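Still Slower Than a Temp: Robot Hands Meet the Parts Tray

By Ruoxi Lei
2018-01-25

A trained assembler at Štefanec, a maker of small gear pumps, fills a parts tray in under a minute. The two-armed machine that Inau has been testing on the same kind of work needs 187 seconds on a good run, and a person still checks the result.

The gap has little to do with arm speed. Industrial arms have been fast for decades, provided every part arrives in the same spot. A peg that has rolled a little to one side is another matter. The controller must find it, choose a grip that will not tip it over, and notice when the fingers have closed on air.

Porau, which sells dishwasher-loading software, reports the same trouble with forks. Its engineers ran 200 trials in a mocked-up kitchen and blamed most failures on the last two centimeters of travel - the stretch where the hand blocks the camera's view of the object.
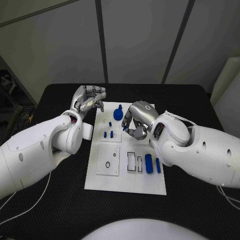 Small-parts work with jointed hands: gear, pegs, rings and cylinders on a white board.

Jointed fingers help with odd shapes, at a price. Each added joint is one more thing to calibrate, and a simple two-jaw gripper often does as well on plain cylinders. Clikumau, a contract packager, has kept its jaws for that reason and plans to look at hands again in February, when its next line is due for refitting.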